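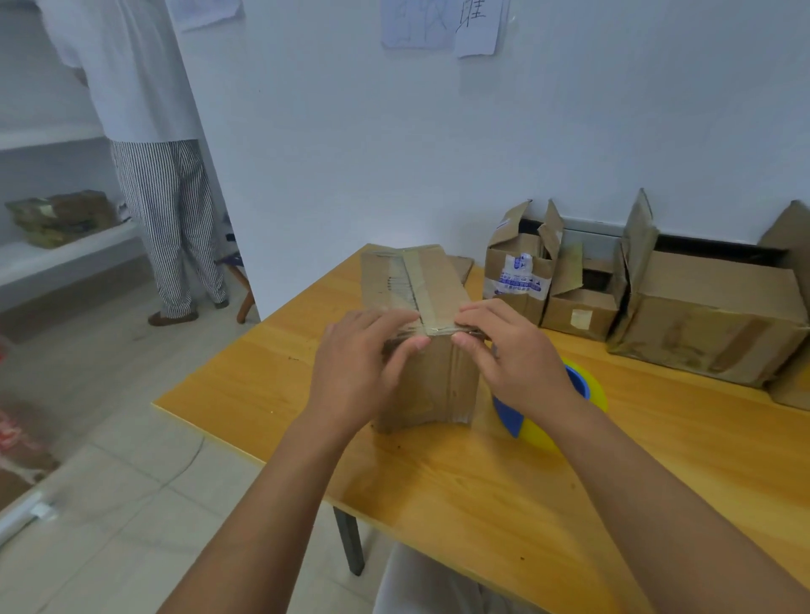
Pressing down on the top edges of a closed box on a light wooden table.

Primholm Community Help > Workstations & Small Servers > Buying and Returns

Used workstation runs fine until every core is busy, then reboots. Return it or fix it?

Posted by plokby_resident
October 19, 2024

I bought a refurbished dual-processor tower in August for rendering and the occasional fluid simulation. The seller is a little outfit called Wirolari, who were pleasant on the phone and threw in a power cord, which I took as a sign of quality. It has two 12-core processors, 128 GB of memory in eight sticks, and a midrange graphics card I moved over from my old desktop.

For email, drafting and anything that uses one or two cores, the machine is a saint. I've left it on for days. The trouble begins when I ask it to do the thing I bought it for. A render will get going, all the cores light up, the fans clear their throats, and somewhere between four and fifteen minutes in, the whole thing goes black and starts itself up again as if I'd only imagined having a deadline. No blue screen, no error message. The system log says the previous shutdown was unexpected. We agree on that.

What I've done so far:

Reinstalled the operating system. No change, and I lost my bookmarks.
Ran a memory test overnight. Passed, no errors.
Updated the graphics driver, then put the old one back.
Blew the dust out. There was hardly any, so I blew it out again for morale.
Tried a different wall outlet in a different room.

Temperatures look okay to me. The first processor sits in the low 70s (Celsius) under load. The second I'm less sure of, because the monitoring program I use shows me only one number and I never thought to ask whose it was.

I paid $618 for it, and shipping it back is on me. It weighs about as much as a sulking dog, so that won't be cheap. The return window closes in two weeks. Do I keep digging or do I let it go?

Posted by Chu

Sounds like power supply. It's always power supply. Get a bigger one, 1000 watts minimum, gold rated, and don't cheap out. I had a computer that turned off all the time and I changed the power supply and it stopped. Also are you overclocking?

Reply from plokby_resident

I am not overclocking. I wouldn't know where to find the lever.

Posted by Saturnino Segura

Chu may be right, but I wouldn't buy anything yet. Those brand-name towers often use a power supply with an odd shape and a connector all its own, so a regular one from the store won't go in without an adapter and some language. Find out what's wrong first. It'll take you an evening.

Start with the second processor. Get a monitoring program that lists each processor separately. There are several free ones, and the tower's own diagnostic menu may do it too (tap the function key the maker likes at startup, usually F10 or F12). Then run a processor stress test with the side panel on. The panel matters on these machines. The airflow is ducted, and people take the panel off to "help with cooling" and then wonder why the back processor cooks.

If the second processor climbs past 90 or so while the first one stays in the 70s, you've got a heatsink that isn't seated, or thermal paste that dried out during the previous administration. Refurbishers swap processors in these things all day long and it's easy to get one heatsink on a little crooked. Take it off, clean both faces with isopropyl alcohol, put on a small blob of fresh paste, and tighten the screws in a cross pattern, a few turns each. Don't crank one all the way down and then go visit the others.

If both temperatures are fine and it still reboots, look at power. Some things to check before you spend money:

Is it plugged into a power strip or a small battery backup? Go straight to the wall. A little battery unit rated for 400 watts will give up on a dual-processor box under load, and the result looks exactly like what you describe.

What does the label on the power supply say? Add up the two processors and the card, then leave yourself a good margin for everything else.

Is the graphics card fed by its own cable, or by a splitter off something else? You moved that card over yourself, so I'd look there early. If there's a splitter, run the stress test with the card out, assuming you have some other way of getting a picture.

Is the processor power cable fully clicked in at both sockets? There are usually two, and the second one tends to hide behind the memory.

One more. Go into the BIOS and look for a hardware event log. It's separate from the one in your operating system, and it will often say in plain words that it shut down for a thermal trip or a power fault. I should have put that first. Do that first.

On the return: write to the seller today, whatever you find. Describe the fault, list what you've tested, and ask them to confirm in writing that you're inside the window. A reasonable shop will send a part or pay the freight on a faulty unit, even when their page says the buyer pays. Check with them before you pull a heatsink, too. Some get touchy about it.

If it does go back, take the graphics card out and keep it. Double box the tower if you can, and fill the gap so it can't shift. Those big heatsinks hang off the board sideways and a hard drop can crack something that was perfectly healthy when it left you.

Reply from plokby_resident

Event log found. It has 3606 entries, most of them complaining that the case was opened, which I suppose is my fault for the morale dusting. Mixed in are a lot of lines reading "CPU1 thermal trip." Numbering starts at zero, so that's the second processor, the one I wasn't watching. I've written to Wirolari and asked whether I can redo the paste without upsetting anybody. Will post when they answer.

Posted by render_uncle

same problem different brand, I just turned off half the cores and went on with my life. renders take longer but I go to lunch

Reply from Chu

Still might be power supply.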